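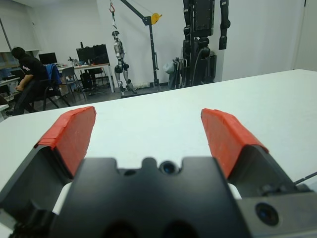 Home Workshop How-Tos Shop Talk Contact

How I keep a big white worktable clean

I put off writing this one up because it's only wiping a table, right? But I've had a big white top since February and I've learned a few things the annoying way.

Start by moving everything off it. I mean everything, including the tape and the mug. Drop it all on a chair if you have to, just not on the desk with the monitors (guess how I know).

Next, brush the crumbs and grit toward one corner with a dry cloth. Don't spray yet! Wet grit scratches, and on white you'll see every line.

Now mix 2 capfuls of plain dish soap into a small bucket of warm water. Wring the cloth until it barely drips and work from the far edge back toward you. For tape gunk I use Gundent paste – a dab on a rag, leave it 20 seconds, then rub in little circles. Try it on the underside first.

Pencil marks come off with a regular white eraser. Marker is harder, and I still have one blue streak from labeling boxes for the Flurkham job.

Rinse with clean water, dry with an old towel, and give it 40 minutes before you put anything heavy back.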